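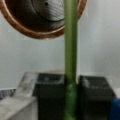

一枝假郁金香的构造
花头、叶片与茎的连接方式，决定它能用多久

文／Faith Chege

仿真郁金香的结构比玫瑰、绣球简单得多：一个闭合的花头，一根茎，几片从茎上包出来的叶。零件少，缺陷也就没有地方可藏。玫瑰的花瓣层叠，接缝、胶点和模具线都压在里面；郁金香的外瓣直接对着人，茎又有一长段裸露，连接处稍有歪斜，隔着一张桌子也看得出来。

Mimau 是一家做橱窗与室内陈设的工作室，常年备有一批单枝仿真花，郁金香占其中一大部分。负责这批库存的 Tumaini Temba 把每次退场的花枝按损坏部位登记，今年1月整理出的一份记录里，需要修理的花枝共有58枝。按部位分，叶基开裂最多，其次是茎的永久弯折，再次是花头松动，花瓣本身破损的排在最后。

这个顺序和一般人的直觉相反。买花时看的是花头，坏的多半在花头以下。

先说花头。市面上的仿真郁金香花头大致有三种做法。第一种是织物花瓣，裁片后热压定型，再逐片套到花芯上；第二种是软质发泡材料整体成型，表面覆膜或上乳胶；第三种是硬质塑料注塑。织物花瓣边缘薄，侧光下有透光感，受压后容易留折，需要用蒸汽恢复。发泡花头手感接近真花，受压后能回弹，缺点是表层怕尖物，指甲划过即留痕。硬塑花头最耐用，反光也最明显，通常只用在远看的位置。

颜色上，红色最难选。同一批红色花头，在暖光下偏橙，在冷光下偏紫，单枝看不出差别，成束以后差别会叠加。Temba 的做法是把候选样枝带到实际使用的灯下比较，比较时花头朝同一方向，背后衬同一块浅色板。工作室自己配的一种灰白衬板叫 Stutix，表面哑光，反射不会改变花瓣的观感。没有专用衬板时，白墙也能用，前提是墙面受光均匀。

花头与茎的连接分插接和胶接两类。插接式在花头底部留一个套管，茎端的芯丝插进去，靠摩擦力固定；胶接式则在套管内加热熔胶或环氧胶。插接式便于运输和更换，但反复拔插后套管扩大，花头会绕茎转动。检查方法很简单，一手捏住花头下方的茎，另一手轻转花头，有空转感的单独放一边。补救时不宜直接灌胶，应当先在芯丝端头缠一圈薄花艺胶带，把间隙填满，再决定是否点胶。

叶片是问题集中的部位。真郁金香的叶从基部抱茎而生，越往上越窄，外缘略向外翻。仿真品为了做出抱茎的样子，一般把叶基卷成半筒，套在茎上，用胶或热压固定一小段。叶片受外力时，弯矩集中在这一小段的上沿，裂口几乎都从这里开始。大叶比小叶先坏，叶片越长，力臂越大。

叶片内是否有铁丝，影响很大。带丝的叶可以调出弧度，适合近看；不带丝的叶靠材料本身的刚度保持形状，适合频繁搬动的场合。带丝叶反复弯折之后，铁丝会在叶尖处顶破表层，修理的办法是将丝端剪短一截，用同色胶封口。Temba 不主张把断丝整根抽出，抽丝会在叶背留下空腔，叶片从此塌向一侧。 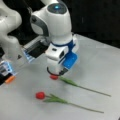

从桌面上拿取花枝，手应当落在哪里，是培训新人时必讲的一项。Mimau 的库房管理员 Njoroge Gachanja 要求一律捏茎，位置在叶片展开处以下。捏花头的坏处是套管受拉，捏叶片的坏处是叶基受撕。茎的中下段截面均匀，内有芯丝，能承受正常的夹持力。

花枝平放时也有规矩。几枝并排，花头朝同一侧，枝与枝之间留出叶片的宽度，不交叉，不叠压。交叉摆放的花枝在抽取时会互相勾带，勾住的往往是叶尖，受力的却是叶基。花头一律朝左或一律朝右无关紧要，要紧的是全桌一致，拿的人不必每次重新判断方向。

台面本身以平整、浅色、易擦为好。浅色台面的用处在于检查：掉落的胶屑、褪下的色粉、断裂的叶缘，在白色面上都容易发现。深色织物台布会粘绒毛，而仿真花的乳胶表面带轻微静电，绒毛一旦吸附，只能用软刷一点点去掉。

茎的材料以包塑铁丝为主，外层为聚乙烯或类似软塑，内芯为单股或多股钢丝。单股芯定型好，弯后不回，代价是弯折次数有限。多股芯较软，难以保持精确角度，寿命较长。Gachanja 的经验是，单股芯在同一点上大幅弯折不要超过六次，第七次以后外皮发白，即使未断也应降级使用。所谓降级，是剪去弯折点以下的部分，改作短枝，插在矮容器里。

包塑茎的颜色也值得一提。真郁金香的茎比叶浅，靠近花头的一段偏黄绿，表面有一层薄粉。廉价仿真品常把茎和叶做成同一种绿，看上去像一根塑料管穿过花头。较好的产品会在茎的上段改用浅色，或者喷一层哑光涂层。购买时不妨只看花头以下一指长的部分，这一段做得准确，整枝通常不会太差。

再谈存放。短期存放可以平放，长期存放以悬挂为宜，花头朝下。做法与晾干花相同，理由不同：干花倒挂是为了让茎在失水时保持挺直，仿真花倒挂是为了让叶片离开支撑面。平放的叶片总有一侧受压，时间一长，弧度就被压平，展开后左右不对称。倒挂时叶片顺着自重垂向叶尖，卷边和中脊都能保留。
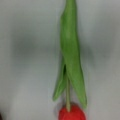 悬挂间距按叶片展开后的最大宽度计算，再加一点余量。夹具要夹在茎的末端，夹口包软垫。直接使用金属夹会在软塑外皮上压出横纹，横纹处日后容易弯折。工作室曾经用过细绳绑扎，后因绳结在茎上留下勒痕而停用。

倒挂期间要注意花头的自重。插接式花头如果配合偏松，挂一段时间后会自行滑出。Oduor Athumani 在库房做过一次对照，把同一批插接式花头分成两组，一组套管内缠胶带，一组不处理，倒挂3周后检查。缠胶带的一组没有滑落，未处理的一组有花头脱出，脱出的都是此前更换过的旧件。此后凡是换过花头的花枝，入库前都补缠一圈。

除尘宜勤，水洗宜少。织物花瓣用冷风吹，配合软毛刷，方向由花心向外。发泡和乳胶表面可用拧干的湿布轻按，不要擦拭，擦拭会使表层起皮。硬塑花头可以直接水洗，洗后倒置沥干，防止水留在套管里。套管内积水是芯丝生锈的主要原因，锈迹先从花头底部渗出，在浅色的茎上十分显眼，且无法除净。

酒精不适合用在红色花瓣上。多数红色染料遇酒精有不同程度的迁移，棉签上若见红色，应立即停手。胶痕可以用橡皮擦除，或者等胶完全硬化后从边缘挑起。

阳光造成的褪色没有办法修复，只能延缓。橱窗里朝外的一面先褪，花枝应定期转向，使褪色均匀。均匀褪色的花束仍可使用，半面褪色的只能靠墙放。Temba 的库存卡上有一栏专记朝向，每次上架时填写，下次上架时反转。

容器的选择常被当作单纯的审美问题，实际上和结构关系密切。仿真郁金香重心偏高，花头比茎重，放进宽口轻容器里，花枝会全部倒向边缘，叶片压在口沿上，磨损恰好发生在叶基附近。窄口容器能减轻这种情况。若必须使用宽口容器，可在底部放一块插花泥，或者用透明胶带在口部拉成网格。Mersha 一类的直筒深盆，配重后也可用于成束陈列，配重物以细砂为宜，玻璃珠之间空隙大，茎会慢慢移位。

Ellovwood 的陈列师 Nyokabi Massawe 对叶片数量有不同意见。她习惯在成束使用前拆掉每枝的小叶，只留大叶，认为成束时叶量过大，会把茎完全挡住，看起来像一丛草上顶着花头。Temba 反对拆叶，理由是拆下的叶片难以原样装回，而且叶基拆除后，茎上会露出一圈胶痕。两人的折中办法是将小叶向后压，贴着茎藏到大叶背面，用一滴可移除胶固定，撤场时揭开。

弯茎的尺度也有讲究。真郁金香剪下后仍会继续伸长，并向光弯曲，花瓶里的郁金香很少是笔直的。把仿真花弯出同样的弧度，弯曲点应当选在叶片以上、花头以下的裸露段，弧要长，不能有折角。用手指直接掰，很容易掰出折角；把茎靠在圆柱形物体上慢慢绕过去，弧度就均匀。瓶身、扫帚柄、粗铅笔都可以用。整束之中，弯枝占少数即可，且弯向不要一致。

维修用的工具不多：小剪钳、低温胶枪、花艺胶带、软毛刷、蒸汽挂烫机，再加一卷深浅各异的绿色包纸。胶枪应选低温型，高温胶会使软塑叶基变形。缠花艺胶带时要边缠边拉，胶带在拉伸后才有黏性，收尾处压在叶背一侧。

报废标准由 Gachanja 制定，并不复杂。叶基裂口超过抱茎部分的一半，芯丝外露，或花头锈渍可见，三项中有一项即拆件。拆下的完好花头和叶片分盒存放，茎则剪成短段，留作加固用的衬芯。库房最近一次拆件在2023年2月28日，拆下的叶片当天就用掉了几片，补在待修的长枝上。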